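Submitting an episode for the Trondano Awards
By Magdolna Medve
September 19, 2026
12 shares | 3 comments

Section 4: Performance categories

Have your Fivine account open before you start. Only a show's registered contact can submit.

1. Choose the category. Lead, supporting and guest roles are judged separately.

2. Type the actor's name as it appears in the credits. Levente Bíró and Bíró Levente will be stored as two people.

3. Pick one episode. It must have first aired before the end of June.

Note: Two-part stories count as two episodes. Pick the part you want judged.

4. Upload the episode with no ads or recap. Files over 900 MB are refused.

5. Write a summary of up to 70 words. Judges read it before they watch - keep it to the plot.

Caution: Once you press Submit, the episode can't be swapped. You can still fix spelling in the summary.

6. Save the entry number from the confirmation page.
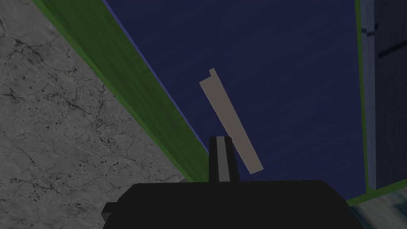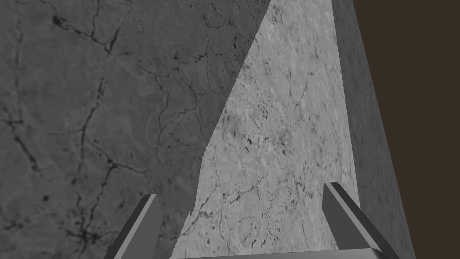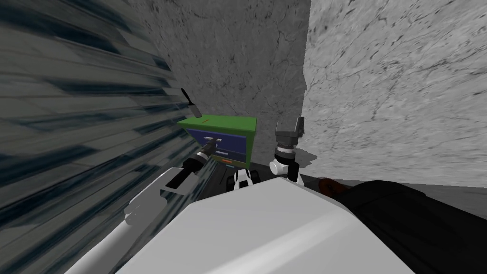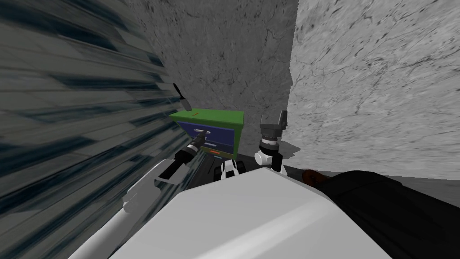 7. Repeat steps 1 to 6 for each actor. A show may enter up to 10 performances in all categories combined.

Note: Writing and directing entries use a different form - see Section 5.

If an entry still says Pending after two days, write to Clem Fairweather at the awards desk and include the entry number.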